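Lộc Hầu
December 2, 2016

We use cookies to remember your settings. By continuing you accept this.

1/ I promised to write something about the coat stand, so I do it here in short posts. It is the tree kind, reddish brown, with the short arms near the top. I bought it second-hand in Plultinton and carried it home by bus.

2/ First thing I learned: a coat stand is not for all the coats of the house. Ours had seven on it by February and it leaned like an old man. Now there is one coat for each person and the rest live in the wardrobe.

3/ Put the heavy coats on opposite sides. If both are on the same side, the stand will fall in the night and you will think it is a thief.

4/ Light things are more difficult than coats. A pleated piece, like this pink one with the fine ribs, should not go on a short arm. The arm makes a bump in the cloth and the pleats open at that place.
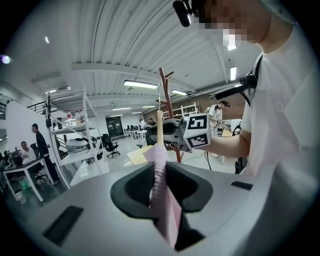
Jade Bloxham replied that she rolls her pleated skirts lengthwise and puts them in an old stocking, and in 3 years she has not ironed one of them.

5/ I tried the way of Jade with one skirt. It is good, but you must roll it tight and keep the pleats straight with your fingers while you roll. My first try looked like a cabbage.

6/ For scarves I use a round wooden dowel, laid across two hooks inside the wardrobe door. Sand it before, with fine paper. A rough dowel pulls the threads.

7/ Some of you asked about flat cardboard. Yes, I keep a sheet when a big parcel comes. I cut it a little narrower than the shelf and lay it between the jumpers, so I can take one from the bottom and the pile stays in order.

8/ Elikem Abugri wants to know what to do with a stand that turns on its foot. Look under it first. On mine there was one screw and it only wanted half a turn. I have not found a good answer for the scratches on the floor yet, felt pads come off after a few weeks.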